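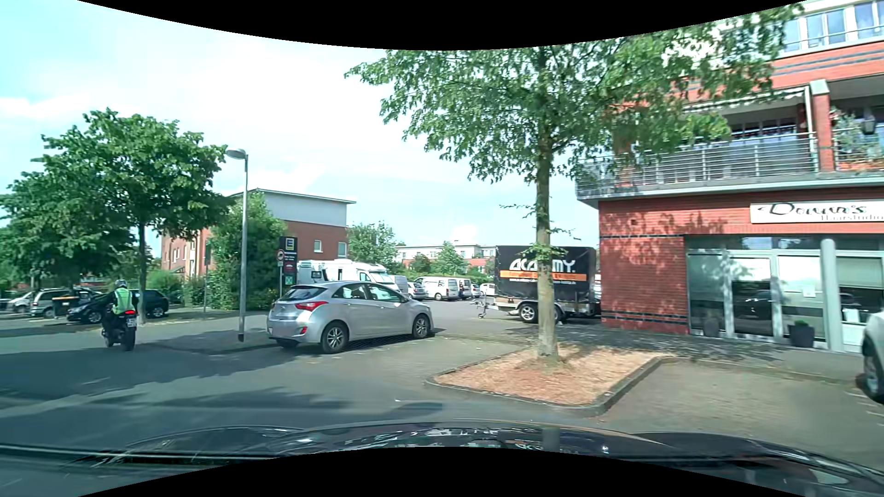
Automated driving: what we saw at the Urell open day
Speaker notes, Niltisdale transport group
Abdul-Rahman Wumbei, 01/06/2022

Print this page | E-mail this page

Keep the first slide up while people sit down. Say who I am and that I went to Urell in May as a guest of Dodico, who paid for lunch and nothing else. I paid my own train fare. Somebody will ask.

WHAT THE DAY WAS

Dodico build driving software for small fleets. The open day was for councils, bus operators and anyone else who had written in. Morning in a hall with talks, afternoon out on ordinary streets in the car. Nine of us in my group, taken out in turns. There was a safety driver behind the wheel on every run, hands just off it, and an engineer in the back with a laptop.

The software is called Strazds. Spell it out, it doesn't sound the way it looks.

Kilian Marti ran the afternoon. He used to test lorry brakes and he talks like it. Good at saying when he didn't know something.

THE ROUTE

The full loop was short and slow. Housing, shops with flats over them, parking areas, no dual carriageway. I had expected a test track and was glad it wasn't one.

Point at the slide here. Ask the room what they would be watching. Most people say the motorcyclist in the yellow-green vest, then the silver hatchback. Give them a minute. Then point to the tree in the planting island, and the trailer partly hidden behind its trunk. Then the vans. A person could step out from between any of those and a driver would have very little time.

Marti's point was that the moving things are the easier part of a street like this. A rider in a bright vest is picked up early and followed. What takes the work is the gaps, where the car can't see and has to decide how fast it is willing to go past.

THE LAPTOP VIEW

No slide for this, they asked us not to photograph the screen. Describe it. Every road user gets a box with a line coming out of the front showing where the software thinks it will go next. Parked vehicles get a box too but in a duller colour. When a parked car puts its lights on the box changes.

Shadows: I asked about these, having read that leaf shadow on paving can be taken for an object. Marti said it had been a problem in the early versions and was now rare. He wouldn't say solved. We had no trouble with it on my run, but that is one run.

MY RUN

Took the wheel over once. The safety driver did, I mean, not me. A delivery van had stopped half on the pavement and the car waited behind it and kept waiting. A human would have gone round. The engineer marked the spot on the laptop and they carried on.

Braking was gentler than my own. Right turns felt hesitant. One woman in the group felt a bit sick in the back, though she said she does in taxis as well.

The last 400 metres back to the hall were driven by hand, as the permit doesn't cover the road outside the school.

QUESTIONS FROM THE GROUP, WITH THE ANSWERS GIVEN

How far has it driven? Roughly 4,000 kilometres on public streets in that town. More on private ground, no figure offered.

Rain? They go out in it. They stop for heavy rain and for snow.

Who is liable? The safety driver is the driver in law. Nothing has been settled for when there isn't one. Don't get drawn into this, I'm not a lawyer.

What about the car's manufacturer? They said that was a conversation for another day.

WHAT IT MIGHT MEAN FOR NILTISDALE

Be careful here. Dodico have not offered us anything and we have not asked. The nearest match would be the evening link between the station and the health centre, which runs with 2 minibuses and is hard to find drivers for. Our lanes are narrower than theirs and have no pavement for long stretches. I put that to Marti and he said they would want to map it first and look at the hedges.

My own view, if asked: worth another visit next year. I wouldn't put money aside for it yet.

Finish with the address for the sign-up sheet, then questions. If the projector has gone off again, carry on without it.

Contact: the secretary, Niltisdale transport group
© 2022 Niltisdale transport group
Back to top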